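Workshop Week at Bivinlow: the gallery

Well, we got through it! Workshop week has been and gone, and I finally have a moment with a cup of tea to put the pictures up. If you weren't around in April, this was the week we pulled everything off the benches, sorted it, cleaned it, oiled what needed oiling and put it back somewhere sensible (that was the plan, anyway). Deepak Goel drew up a list on the first morning and by lunch it had spread onto the back of a second sheet.

I'm no mechanic, so please forgive my names for things. I know a wing nut when I see one and that's where my education stops. Giang La was very patient with me all week and only laughed once, when I asked whether the small vise was a spare for the big one. It is not. They do different jobs and I have now had this explained to me at length.

The part I liked best was getting up close to all the odd bits of hardware you walk past every day without looking. Knobs, rings, brackets, hinges, the lot. There's some lovely stuff in that room when you stop and look at it, and I'd much rather show you that than another row of labeled drawers (although the drawers are very nice too, thank you Tươi).

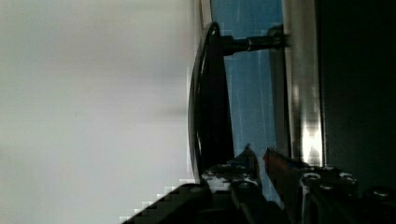

Black disc and shaft, with the long silver bar behind the knob and a bit of blue for company. I love the thin shine along the rim!

We had a long talk over sandwiches about whether black fittings or bare metal ones look better. Tươi Mai is firmly for bare metal and says black shows every speck of dust. I went the other way, and I think the matte kind with one glossy edge is about as handsome as a piece of hardware gets. Gholamreza Kordestani refused to vote and ate the last of the pickles.

For anyone keeping score, the big sort of the screw tins came to 421 odd screws with no partner, and 168 washers that we've put in one jar by the kettle. Help yourselves, please. Diễm Cù has already taken a handful for her gate, and there are plenty left. The 300 new labels are nearly gone as well, so if you're planning to rename anything, talk to Deepak first or he'll be upset.

Still to do: the high shelf over the door, the drawer that sticks, and the box marked MISC, which we all agreed to leave for next time. Come by any afternoon after 5 if you'd like a look around. Bring a rag.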